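Chapter 5
Volume: How Much Space Does It Take Up?

Fill a cereal bowl to the brim and you have already done some geometry! Every solid thing takes up room, and the amount of room it takes up is its volume. In this chapter you will learn to find it for boxes, cylinders, and a few odd shapes that don't seem to fit any rule at first.

Start with a question from Ama Addo, who packs tea for a shop in Ginelwood. Her shipping box holds 364 small cartons when it is full. On Monday's order she needs 300. How much of the box is left over, and could she switch to a smaller one? By Section 5.3 you'll be able to answer her, and you may enjoy it more than you expect.

We measure volume in cubes. A cube has the same length, width, and height, so it stacks neatly in every direction and leaves no gaps (try that with marbles!).

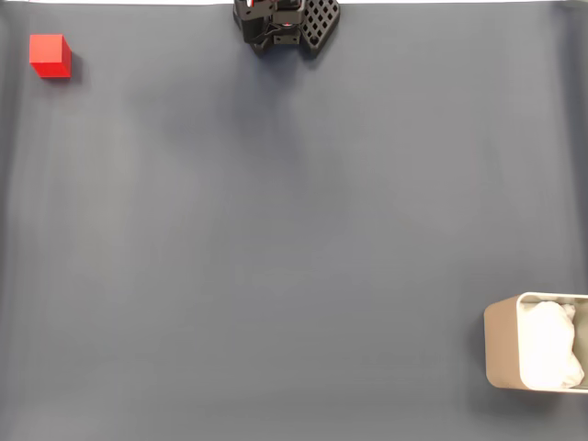

If each edge of a cube is 1 inch long, its volume is 1 cubic inch. Double the edges and the volume jumps to 8 cubic inches. Surprised? Build it from sugar cubes and check.

Before You Begin
Find a box at home. Guess its volume in cubic inches, write down your guess, and keep it for Exercise 20.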